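Hortensia Salinas writes the house rules for two-arm assembly cells at Leniveo. The rulebook has 256 entries now, and she told me she would like it to be shorter.

"A rule is good when a tired person can follow it," she said. "The first one is that each part has one place on the board before the arms get power."
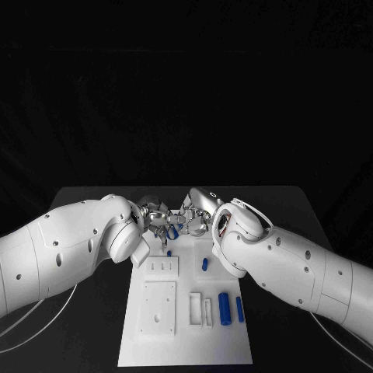
The next rule concerns the handover between two hands. Salinas wants both speeds lowered there, and she wants the person at the stop button to do only this job. "People like to type at the same time. I don't permit it -- also not for a short test."

I asked if the suppliers agree. Haberkorn, who audited the cell in August, wanted a fixed fence. She accepted a marked line on the floor, with 100 centimeters of free space behind it. 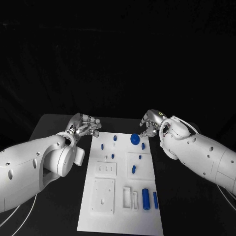 "The background also has a rule," she continued. "Plain, dark, no people walking. Leandro Insaurralde fought with me over this for 2 weeks, and then he wrote the paragraph himself."

Insaurralde remembers it differently. "I only corrected her commas," he told me. He is more strict about cables, and he still finds rule 41 too soft.

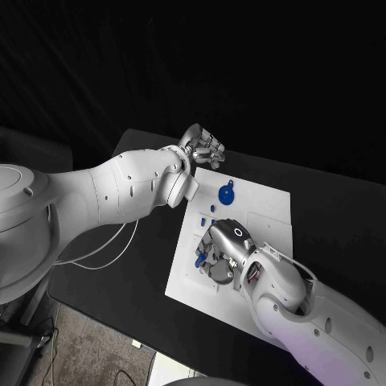 *Two arms at the assembly board, a small blue part in the right hand.*

The next revision will go to the Evham site first. Salinas has asked them to send back every rule they could not follow, with the date and the shift.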